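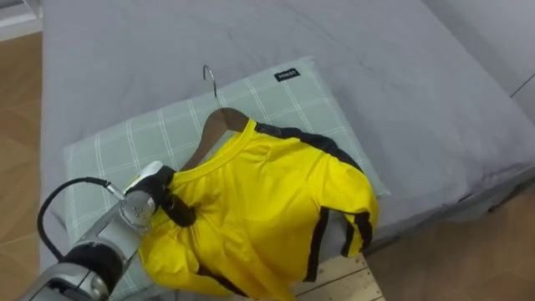

ナビルさんからのコメントで、Tシャツの首まわりがすぐ伸びるんだけど洗濯の仕方が悪いのかな、とのこと。ハンガーに掛けるたびに襟がよれて、ワンシーズンで部屋着に降格しちゃうそうです。

わかります〜！うちも長いことそうでした。洗剤を替えたりネットを替えたりしたんですが、私の場合いちばん効いたのはハンガーの入れ方でした。襟からぐいっと突っ込むのをやめて、裾から入れる。これだけです。最初は面倒だけど、2週間もすれば手が勝手にそう動きます。

それから、濡れたTシャツって思っている以上に重いんですよね。脱水のあとすぐ出して、畳んだ状態で手のひらでパンパンと5回くらい叩いてから掛けると、シワもだいぶ減ります。襟のリブは左右に引っぱらないで、指で縦に軽くつまんで整える程度に。ここを横に伸ばすクセがある人、けっこう多いんじゃないかな（夫がまさにそれ）。

ハンガーの話もついでに。木のハンガーは肩に厚みがあって形がきれいに出るので、私は乾いた服をしまうときに使っています。濡れたものを掛けると、塗装のないところに水がしみてシミになることがあるんです。白いブラウスに茶色い線がついたときは泣きました……。外干しはプラスチック、クローゼットは木、と分けてからは平和です。木のほうはトロケント（Trokent）のを2000円のセットで買って、もう何年も使っています。肩先がざらついてきたら、目の細かい紙やすりでさっとこすって乾いた布で拭くだけ。ニットの引っかかりがなくなりますよ。

色の濃いTシャツや鮮やかな色のものは、裏返して陰干しが基本です。黄色や赤は日に当たると思ったより早くあせます。4月になると日差しがもう強いので、うちでは朝のうちに干して、お昼過ぎには取り込んじゃいます。部屋干しの日は扇風機を下から当てて、服と服の間をこぶし1つぶん空ける。脇の下がいつまでも乾かない！という人は、裾を洗濯ばさみで少し開いておくと風が通ります。

で、もう伸びてしまった襟はどうするか。完全には戻りませんが、ましにはなります。襟ぐりのリブだけをお湯で湿らせて、指で少しずつ寄せながら平らな台に置き、スチームアイロンを浮かせて蒸気をたっぷり。そのあと触らずに冷めるまで待つ、ここが大事です。綿ならたいてい少し縮んでくれます。化繊混のものは熱に弱いことがあるので、先に洗濯表示を見てくださいね。

前にインホさんが教えてくれた、襟の内側にぐし縫いを1周入れて軽くしぼる方法も試しました。糸は同じ色で、頭が通るだけのゆとりを残して玉止め。きつく引きすぎて一度かぶれなくなりましたが、やり直したら普段着には十分でした。

しまうときは、厚手のものは畳むほうがおすすめ。掛けっぱなしだと肩にぽこっと跡が出ます。出ちゃったら霧吹きして、しばらく平置きで。次回は靴下のゴムの話を書こうと思っています。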